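3.2 Collecting small loose items at the desk

The second group of tasks dealt with small office supplies that have no fixed place on the desk. Paper clips were chosen because they are cheap, light and hard to gather in one move. They hook into each other, and a few always slide away from the rest. In the interviews at the Isivwood office, paper clips came up more often than any other item when people were asked what they find lying on their desks at the end of the day.

Each session took place at an ordinary working desk during office hours. The desk was not cleared first. Mugs, packets, keys and cables stayed where their owner had left them, and work at the neighboring desks went on as usual. We wanted to see how people find room for a small sorting job among their other things. A bare table would have removed that part of the problem.

Participants were given a supply of mixed-color clips and a clear resealable bag. They were told to put the clips in the bag and close it. They were not told how to hold the bag, whether to stand or sit, or whether to use one hand or two. We ran 24 sessions over 3 weeks in August, with a limit of 90 seconds per session.

Two ways of filling the bag were common. In the first, the clips were picked up in small pinches and carried to the bag, which stood or lay on the desk. In the second, the clips were gathered near the front edge and the bag was held open underneath, so that the desk itself worked as a chute. The second way was used in 18 sessions. It keeps one hand busy with the bag the whole time, but the other hand has only a short distance to travel. Figure 4 shows the bag held up by its top corners and the edge method in use.

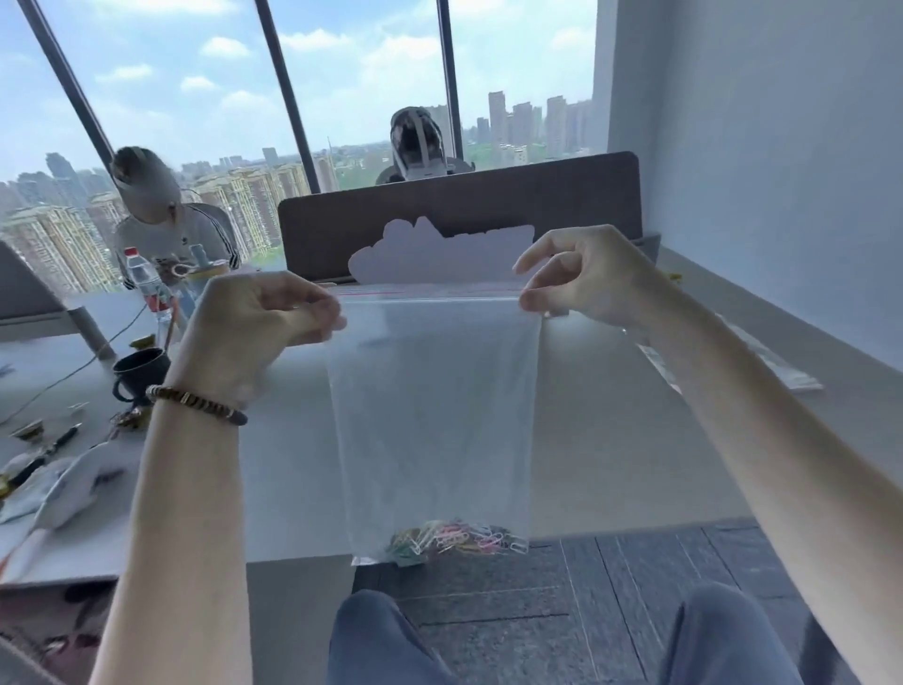
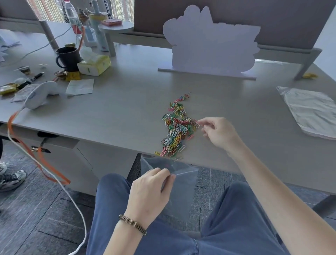 Figure 4. Bagging paper clips at a shared office desk. First picture: clips in the bottom of the bag, with the bag held by its two upper corners. Second picture: clips heaped at the front edge of the desk, with the bag held open below.

The edge method depends on free space at the front of the desk. The back and sides can be quite full without getting in the way. Participants who had a clear strip in front of them seldom moved anything else before they began. Those who did not have one pushed papers and packets to the side, and in most of these sessions the items were still there when the session ended.

Closing the bag caused more trouble than filling it. Light bags of this type fold over at the mouth, and the two sides of the strip do not line up unless the top is pulled straight. Participants who took hold of both upper corners and let the clips settle to the bottom usually closed the strip at the first try. Participants who tried to close it flat on the desk often had to start again from one end, mostly with a clip caught near the opening.

Clips that fell to the floor were left out of the timing. On carpet they were easy to miss, and several participants only looked for them after the bag was closed. The same tasks were repeated with rubber bands and push pins, and those results are given in Section 3.3.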